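About Brallano

Brallano teaches robots to do chores. More precisely, we pay people to do chores slowly, on a table, with a gripper in each hand, so that a robot can be shown later how it went. Our parents have asked us to explain this several times and we've gotten it down to one sentence, see above.

We started in March with two founders and a table in Flumandale that had previously been used for lunch. There are six of us now. Lunch has moved.

How we work

Most of what we record is done by hand. A demonstrator holds a pair of grippers, picks a task from the list and does it over and over while the cameras watch. For jobs that don't suit hand-held tools we also drive an arm remotely, using a control setup called Avram. Avram is patient and very literal, and has taught us how vague the word "there" is.

Our current kitchen set is named Reden. It has 46 tasks in it, nearly all of them things you could do half asleep: hang it up, take it down, turn it over, put it back. Try explaining any of those to something that has never owned a kitchen.

Strainer and stand, from the Reden set:
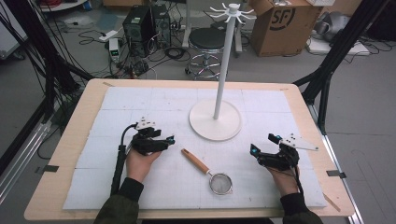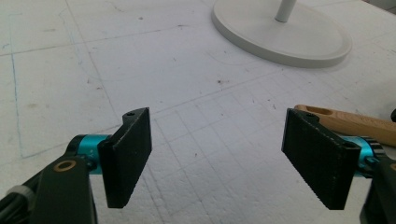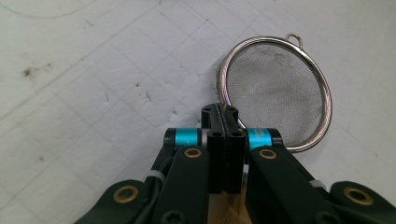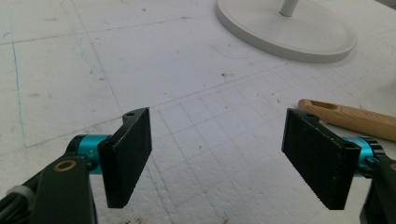 A new demonstrator needs three sessions before we keep anything they record. The first is mostly spent learning that your fingers have been replaced by two flat pads and that they don't bend. By the second, people stop apologizing to the utensils. In the third they get bored, and that's when the good data shows up – steady, unhurried, no showing off.

We keep the fumbles too. A missed grab followed by a decent recovery is worth having, and we have built up a generous supply.

Who we work for

Robotics labs and small manufacturers, mainly. Some send us a list of tasks, some send us a box of objects and a hopeful note. We'll quote on either. If your task involves liquids, please mention it early.

Working here

We hire demonstrators a few times a year. No technical background needed, but you should be comfortable doing the same small thing all afternoon and have some opinion about music, as the shared speaker is a contested resource. Use the contact form and put "demonstrator" in the subject line.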